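3.2 Material und Arbeitsfläche

Die Aufräumaufgabe wurde an dem Tisch durchgeführt, der schon in der Vorstudie im Einsatz war. Seine helle Fläche ist mit blassen Motiven in Pastelltönen versehen, darunter Schmetterlinge, und zeigt deutliche Gebrauchsspuren in Form von Kratzern und dunklen Punkten. Eine neutrale Platte hätte den Kontrast zum Material erhöht. Wir haben darauf verzichtet, weil das Projekt Pistdale Alltagsbedingungen untersucht und die Teilnehmenden auch zu Hause selten an einfarbigen Flächen sortieren.

Als Sortiergut dienten große Spielbausteine mit Noppen in Gelb und Hellblau. Gelbe Steine gehörten in den Behälter, hellblaue blieben auf der Fläche liegen. Die Lage der Steine im Behälter war nicht vorgegeben, sie durften gekippt oder übereinander abgelegt werden (Abb. 3).
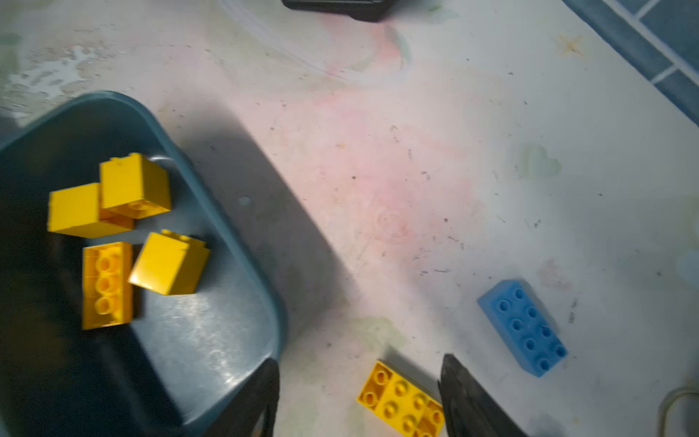 Abb. 3: Behälter mit gelben Bausteinen; ein hellblauer und ein gelber Stein liegen auf der Tischfläche.

Ein Stein galt als abgelegt, sobald er vollständig innerhalb des Randes lag. Steine, die auf dem Rand auflagen, wurden gesondert vermerkt und gingen nicht in die Ablagequote ein. Insgesamt wurden 113 Durchgänge ausgewertet. In 17 davon lag am Ende mindestens ein gelber Stein noch neben dem Behälter.

Neben den Bausteinen gehörte ein runder Wecker mit blaugrauem Gehäuse und goldfarbenen Ziffern zum Material. Er sollte bei der Aufgabe stehen bleiben und prüfen, ob Gegenstände, die nicht zum Sortiergut zählen, verschoben oder mit eingeräumt werden.
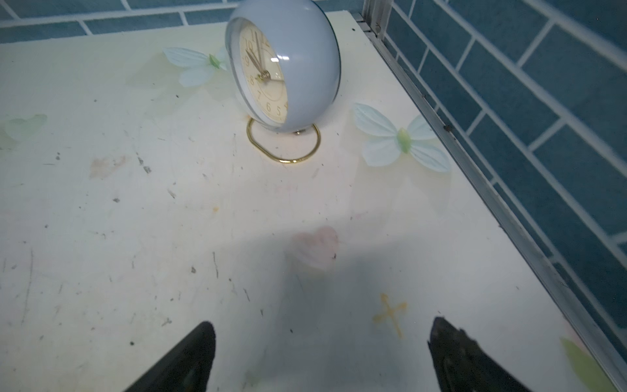 Die Instruktion erwähnte ihn nicht. In sechs Durchgängen wurde er dennoch versetzt, in drei Fällen um mehr als eine Handbreit. Eingeräumt wurde er nie. Ob die Teilnehmenden ihn als Teil der Einrichtung auffassten oder ihn für den Behälter schlicht zu groß fanden, lässt sich aus den Protokollen nicht ableiten.

Schwieriger war die Zuordnung bei Steinen, die dicht am Behälter lagen. Sie wurden später aufgenommen als weiter entfernte — ein Muster, das auch die Auswertung der Lodhi-Protokolle zeigte. Eine mögliche Erklärung ist, dass Nähe zum Ziel bereits als Ordnung gelesen wird. Auf der Seite liegende Steine wurden nicht anders behandelt als solche mit den Noppen nach oben.

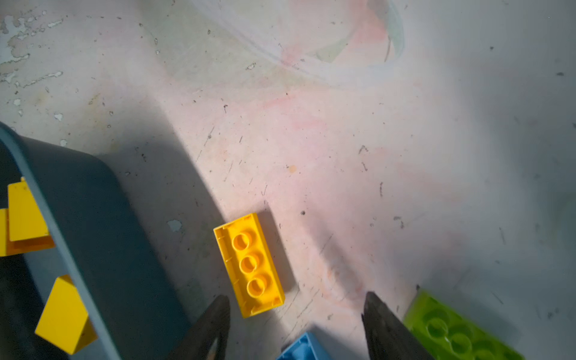
3.3 Kodierung

Alle Durchgänge wurden mit dem Schema Kodix kodiert. Erfasst wurden Reihenfolge, Endlage und Farbe jedes bewegten Steins. Die Endlage des Weckers wurde als eigene Variable geführt.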